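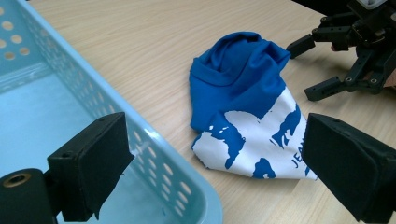
Sturkley Laundry Room Helpdesk
Ticket 700: Blue print coming off on whites, shirt cracking
Opened by: Zoia Tkachenko
Assigned to: Slamet Rondonuwu
Status: Pending customer
Opened: 2018-01-14

Zoia Tkachenko wrote:

Hi. I have a T-shirt, blue on top, white on the bottom, with a big blue print on the white part that looks like a map of a planet with poor planning. I've had it for years and I like it more than most of my relatives. Since the new Votlow washers went in, the print has been cracking. There are little white specks all through the big blue patches. Also, last week a pillowcase came out with a faint blue smudge on it, in a shape I can only call coastal.

I use the 35 minute cycle, warm, and then the dryer on whatever it was on when I got there. Detergent is Saludo, the powder. I have tried:

- washing it again (more specks)
- washing it with less Saludo (same specks, slight smell)
- ironing the print to "seal" it, as my sister suggested. My sister is no longer consulted.

Is it the machines?

Slamet Rondonuwu wrote:

Hi Zoia, thanks for the detail. I checked the service log for the Votlows and there are no heat faults on any of them. Some questions before we blame the plumbing:

Which washer do you normally use?
Was the shirt inside out?
Which dryer, and was it set to High?
When you ironed the print, was there anything between the print and the iron?

Zoia Tkachenko wrote:

Washer 3. It's the only one that doesn't walk.

Right side out. I didn't know there was a school of thought.

Dryer 2. I went down and looked and the dial is on High, and when I turned it to Low it still felt like High, in the sense that it took the skin off a zipper pull.

Between the print and the iron there was optimism.

Slamet Rondonuwu wrote:

OK. The iron may explain a lot of the cracking, and it could explain the pillowcase too if they shared a load afterward. Softened ink can rub off on whatever is next to it. The dryer is a separate problem and that one's ours. I've put a temperature check on Dryer 2 with Povach, who do our repairs.

For now, please try the following with the shirt:

1. Turn it inside out.
2. Wash cold, gentle, no whites in the load.
3. Skip the dryer. Lay it flat or hang it.
4. Don't iron the print.

The specks already there won't close up, sorry. We're only trying to stop new ones.

Zoia Tkachenko wrote:

Done, all four, including the hard one. It's been over the shower rail since last night and it's still damp under the arms. No blue in the water that I could see, though the window on Washer 3 has been foggy since December, so I'm not testifying.

Related question, or maybe a new ticket, you tell me. The light blue basket with the rows of oval holes, is that a Sturkley basket or did somebody leave it? I've been using it for this shirt because the holes let the air through and nothing else in there can rub against the print. I would like to go on doing that with a clear conscience.

Slamet Rondonuwu wrote:

Ours come in gray. It's on the lost property list now, and if no one claims it you can keep it.

Povach came by. Dryer 2 runs hot on every setting, the thermostat is stuck. It's tagged out until the part arrives. Please don't use it even if someone has taken the tag off, which has happened twice since breakfast.

Could you run one more cold wash with an old white rag in with the shirt and tell me if the rag picks up any color? If it stays white I'll close the print part and leave this open for the dryer only.

Zoia Tkachenko wrote:

I own no old white rag. I do own a pillowcase with a coastline on it. Will report back.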